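Search this site Enter keywords Go

4.2 Equipment Planning and Cost of the Snack Counter Cell

Monday, February 6, 2023
By Sofia Vlachopoulos, Themis Vrettos and Zlatko Hodžić

The counter cell was planned as a two-arm station from the start, and most of the budget decisions followed from that.
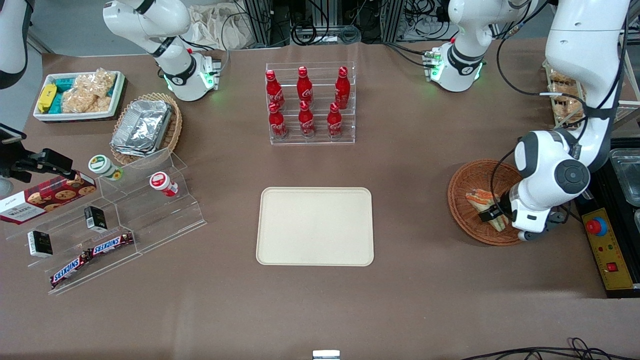 Figure 4. Two-arm counter cell with the serving tray at the center. The left arm's gripper is at a sandwich in the wicker basket.

We compared two ways of equipping the cell. The first was a single arm on a linear rail, quoted by Clernell. The second was a pair of fixed arms, quoted by Hrubý. The rail option had a lower purchase price, but the rail needed its own guarding and a separate service contract, and the floor at the Totamcombe site would have had to be leveled first. With those items added, the gap between the two quotes was small enough that we chose on reach. A pair of arms can serve baskets and stands on both sides of the tray without moving the base.

Grippers were budgeted separately from the arms. The goods on the counter differ a great deal in how they can be held. Bottles are rigid and stand upright in a stepped rack. Chocolate bars lie flat. Sandwiches are soft, and a grip that is too firm will deform the bread. We priced a tool changer and decided against it for the first year. One finger design is used for all items, and the cost of replacement fingers is carried as a consumable at 420 euros per year.

Display fittings were the item we underestimated. In the November draft they were listed under "miscellaneous" with no amount. Clear stepped stands, baskets and trays are cheap one at a time, but positions have to be repeatable, and each fitting must be replaced by an identical one if it cracks or warps. The revised plan sets aside up to 2000 euros for fittings, including a spare for each type. Savvas Lambrakis proposed buying the spares in the same order as the originals, as two suppliers had already changed the dimensions of their stands between deliveries.

Safety equipment was treated as fixed cost. The emergency stop is mounted within reach of a person at the counter. It was not open to trade against other lines.

The remaining lines are installation, training and software. Tirkon offered the software either as a yearly license or as a single purchase. We took the license for 2 years, with the decision to be reviewed when the pilot ends. Training is budgeted for the counter staff as well as the technicians, as restocking is done by hand and the staff need to know where each item belongs. Power consumption was left out of the comparison; the suppliers gave figures for different duty cycles and we could not put them on the same basis.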